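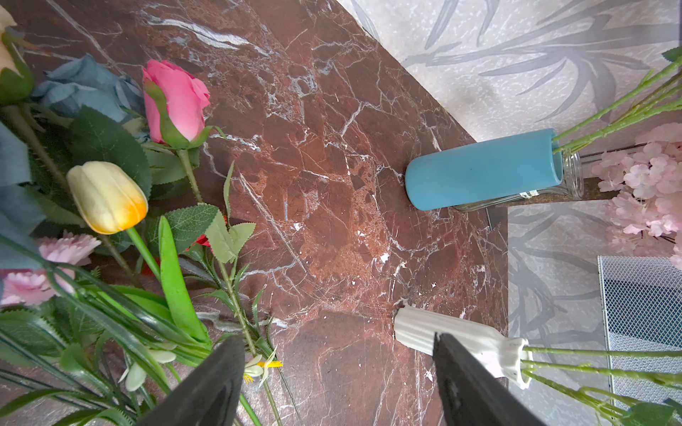
FOR IMMEDIATE RELEASE

Adolon opens flower lending room in Morden, with vases and artificial stems for loan

Morden, 2023-03-19. Adolon, a small company which prepares artificial flower arrangements for homes, offices and waiting rooms, announces today the opening of its lending room to the public. From now on, any resident can come in, choose stems and a vase, arrange them at the table with some help, and take the finished arrangement home for one season.

The idea of the lending room is simple. Artificial flowers last for years, but people become tired of seeing the same ones. Many families keep a pink bouquet on the shelf until it is full of dust, and then they throw it away. Adolon would like these flowers to move from one home to another, in the same way as library books.

The collection has at present 3000 stems. There are roses in several pinks and in peach, red carnations, yellow tulips, small daffodils in yellow and white, and pale blossom branches, which are the most requested item for wedding tables. Visitors can also borrow the vase. White ribbed vases, blue ones and clear glass jars are all kept in the room, and anybody who already has a vase at home is invited to bring it, so that the length of the stems can be tried in it directly.

All the arranging is done on brown marble tables. Stems are first laid down flat, with the heads to one side, and the visitor takes them one by one. Adolon recommends to begin with the tallest stem and to bend it a little before it goes in the vase, because a perfectly straight stem looks stiff. The leaves are opened by hand. For a narrow neck, five or six stems are normally enough. A wide jar needs more, or a ball of paper at the bottom if the glass is not clear.

"We tried the service in a smaller form since last July, only for our office clients," said Oisín Lenihan, manager of the lending room. "They asked if they could take a second vase for their kitchen. Then their neighbours asked. At that moment we understood that we must find a bigger room."

The new room was prepared during the winter by the decorating firm Kulter. The walls have received a grey and white paper with large leaves, and the light grey floor has also a pattern of leaves and branches. Mr Lenihan admits that there was a long discussion about it. Some colleagues wanted plain white walls, so that the colours of the flowers would be easier to judge. In the end the leaves were kept, and for visitors who prefer it there is a plain cloth that can be hung behind the vase.

Care of the stems

Every stem that comes back is checked before it is lent again. Dust is removed with a soft dry brush, starting from the centre of the flower. After this the stem is wiped with a damp cloth from top to bottom, and the leaves are wiped on both sides. Small blossoms come off more easily than roses and should never be pulled. If a petal is loose, please do not glue it at home; put it in an envelope and return it together with the stem. There is no charge for loose petals or bent leaves.
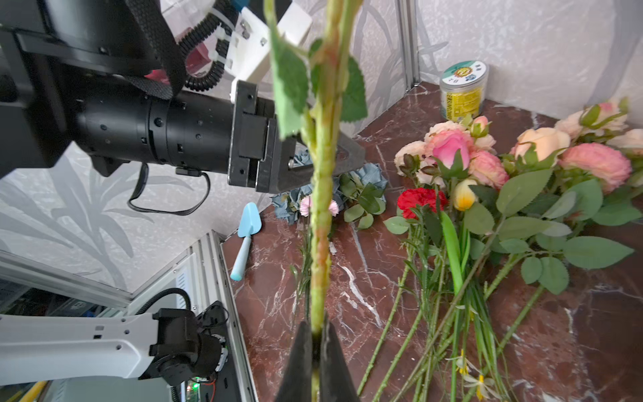

Sunita Shukla has borrowed from the trial collection two times, and she told us that the choice of colour was more difficult than she expected. In the shop, she said, she always took one bunch in one colour, and when she had coral, peach and bright pink together on the table she was sure it would be too much. She put a single red carnation among the roses and left it so. Her only complaint was that the long stems did not fit in her bicycle bag, and she asked for a stronger carton. Cartons of a suitable length, made by Chung, are now available at the door.

Visitors who would like more guidance can join an arranging table. Each table lasts 2 hours and receives 17 persons at most. The first tables will be led by Bríd Mac Mathúna and Wiroj Phetsri, and they will cover low arrangements for a dining table, tall arrangements for a hall, and the mixing of spring flowers with roses. Children are welcome with an adult.

Donations

Adolon also accepts used artificial flowers in any colour. The company hopes to add 1000 donated stems to the collection before the end of July. Stems should be complete, with the leaves if possible, and tied loosely so that the heads are not pressed. Vases are accepted if the rim has no chips. Scented flowers and flowers with glitter cannot be taken.

Booking and contact

Borrowing is possible without appointment during the opening hours, which are shown at the entrance. Places at the arranging tables must be booked in advance, by telephone or in person at the desk. For questions from the press, or for a visit to the lending room before the first table, please ask for Taha Nasr at the Adolon office in Morden.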